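Textile Care and Linen Handling
Unit 4: Folding and stacking pile fabrics
Handout prepared by Thabiso Naidoo

Before the session, read the section on fibre types in the course reader. Bring a tape measure and the blank fold sheet.

4.1 Terms

Pile: fibres standing up from the ground cloth. Fleece, plush, velour and terry all have pile, on one face or both.
Nap: the direction in which the pile lies. Stroke the cloth lengthwise; the smooth direction is "with the nap".
Loft: the thickness of the cloth at rest. Loft decides how many layers a fold will hold before it springs open.
Selvedge: the finished long edge of woven goods. Many cut pieces have none.

4.2 Work surface

Use a flat surface at hip height. A bed is acceptable if the sheet is pulled tight and tucked in on all sides, though a soft mattress lets the cloth sink under the hand and makes the second fold less exact. A sheet in a contrasting colour shows up the edges and any shed fibre. Pile fabric grips a cotton sheet more than a varnished table, so lift the cloth when moving it – dragging pulls the sheet along with it. 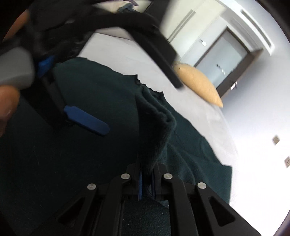
The first fold depends on where the cloth is picked up. Taking hold at a corner lets the weight hang on the bias and stretches knitted grounds. Taking hold in the middle of the cloth raises a ridge, and the slack on either side runs into it as creases. The dark green piece on the white sheet has such a ridge, with soft creases bunched into the fold and a wrinkled spread of cloth to the right of it. Note also the ragged edge on that side. An edge of this sort can't serve as a reference line, and the fold has to be squared to a measured centre line. From the ridge, lower the cloth, open it out with the flat of the hand and smooth it with the nap before starting.

4.3 Fold sequence

1. Lay the cloth face down, nap running away from you.
2. Smooth from the centre outwards. Don't press.
3. Bring the left edge to the centre line, then the right.
4. Fold the near end to the far end.
5. Fold once more if the loft allows. Stop if the top layer lifts when released.
6. Turn the fold towards the front of the shelf.

4.4 Shading

Pile reflects light differently according to its angle. A raised fold often looks paler along the top, and cloth lying against the nap may look darker than the rest. Check under even light before recording a colour fault. Brush the area both ways; shading moves with the brush and a stain does not.

4.5 Exercise

Fold a throw 800 mm wide by the sequence in 4.3. Measure the finished width at both ends and enter the two figures on the fold sheet, together with the number of layers. Repeat with the nap reversed. Hand in both sheets at the start of Unit 5.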